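How I Keep My Hand-Held Gripper Sessions Consistent

Posted May 24, 2025

I've been recording cloth-handling demos with a hand-held gripper since April, and my first big batch was a mess. I had 2877 clips and ended up tossing 600 of them, mostly for silly reasons I could have caught at the table. So I wrote myself some house rules! A few folks on the Flirkthorpe board asked for them, so I've cleaned them up a little.

These are my own rules, by the way. If your project has a written protocol, follow that first and borrow whatever's left over.

What you'll need

A hand-held gripper with a camera on it (mine is the Hadach kit with the stock fingers), a table, a few cloths, a basket, a notebook and a soft brush. I log everything in Stoltumetti, but a spreadsheet works fine too.

Step 1: Check the fingers

Open and close the jaws slowly a few times before you do anything else. You want both sides moving together with no sticking and no clicking. Then look at the inner faces. Lint loves to collect there, and a fuzzy finger slips on thin fabric. Brush it off, check the screws, done. If a screw is loose, tighten it and redo your width calibration - don't just carry on and hope, like I did for most of a weekend.

Step 2: Set the starting position

Every clip starts with the jaws fully open and nothing between them. I can't stress this one enough. If half your clips start open and half start partly closed, you'll spend ages trimming later (ask me how I know). Hold still for a slow breath, then move.

Step 3: Pick your cloth and write it down

I like busy prints mixed in with plain ones. Give every cloth a short name and use the same name forever. I had one cloth listed under 4 different names, which made sorting by fabric pretty useless until I fixed it.

Step 4: Move like a person who isn't in a hurry

Come in low, close on the cloth, pause, lift. Keep your free hand out of the way the whole time. If you have to touch the cloth with your other hand, stop the clip and mark it as a redo. Don't try to sneak it through! A bad clip with a note on it is still useful, and a bad clip with no note will bug you later.

Step 5: Stop and check every 10 clips

I play back the last one at full size and look for blur, a slipped grip or a wrong label. The Owusu checklist I started from had you do this at the end of the day, and that was way too late for me. Finding a wrong label after lunch is annoying. Finding it after supper, with the whole day to go through, is worse.

A few manners for shared tables

Keep your fingers clear of the jaws when somebody else has the trigger. Ask before recording anywhere people walk past, and check your clips for faces, mail and screens before you upload. Coil your cables when you're done and leave the cloths folded for the next person.
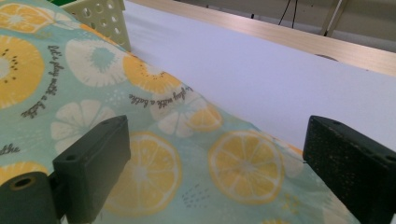

I'm still going back and forth on how to log a fold that slips halfway through. Right now I save it as a partial and write one line about where it let go. If you've got a better system, leave it in the comments and I'll try it on my next batch.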